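Abena Issahaku
2021-05-13

Thread on bedding, thread count and why the number on the package predicts so little. I tested fabric for a mill group for a while and still get asked about this every time someone buys sheets.

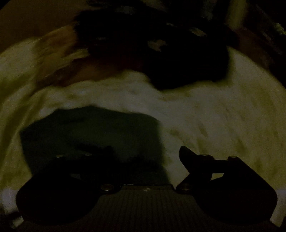

Thread count is the number of warp threads plus the number of weft threads in one square inch of cloth. Warp runs the length of the roll, weft runs across. A plain weave with 100 each way is a 200.

A single-ply yarn is one thread. A two-ply yarn is two thin strands twisted together, and it should also be counted as one thread. Some sellers count it as two. Four-ply gets counted as four.

So a sheet sold as 1,000 can be a 250 made with four-ply yarn. The cloth is heavy, traps heat, and takes a long time to dry. The yarn is often short staple, twisted up to hide the fact.

For single-ply cotton there is a practical ceiling. You can only pack so many yarns into an inch before they have to be too fine to survive washing. I get skeptical above about 400. Others draw the line a bit higher and I won't fight over it.

Staple length matters more. Long fibers give fewer loose ends per inch of yarn, so less pilling. If the label gives a fiber variety and the seller can back it up, that tells you more than the count does.

Weave next. Percale is one over, one under. Crisp, matte, breathes well, wrinkles badly. Sateen floats the yarn over several before going under. Smoother, a little shiny, snags sooner. Same count in both weaves, two very different sheets.

Finish is the part you can't judge in the store. Softeners and resins are applied at the mill and a lot of that leaves in the wash. Wash once, dry, then decide. Check the return policy first.

I keep a log. Two sets in it right now, both bought at full price: Todwood percale and Branix sateen. Same washer, same dryer, same detergent, low heat.

Todwood: lost a bit over an inch in length on the first wash and then stopped. No pilling at wash 13. Hem stitching still straight. Wrinkles like a paper bag.

Branix: almost no shrinkage. Pilling at the foot end by wash 6, where heels rub. I pulled a yarn and untwisted it. Two-ply, and the advertised count only works if you count both plies.

To check your own: cut a yarn from a hem allowance, hold it by both ends and roll it between your fingers against the twist. If it opens into two clean strands, it's plied. If it just goes fuzzy and pulls apart, it's single. A cheap magnifier helps.

Bleddyn Bevan asked about linen. Counts don't carry over. Flax yarn is thicker and uneven, so the numbers are low and mean very little. Use fabric weight, in grams per square meter.

Weight is useful for cotton too, and hardly any seller prints it. You can get there with a kitchen scale: weigh a flat sheet, divide by its area. Hems add a little. Close enough for comparing two sets.

Correction to the weight post — use the measured size after washing, not the size on the package. I had this wrong in my own log until October.

Next set in is the El-Sayed percale. Will add numbers when it gets to wash 10.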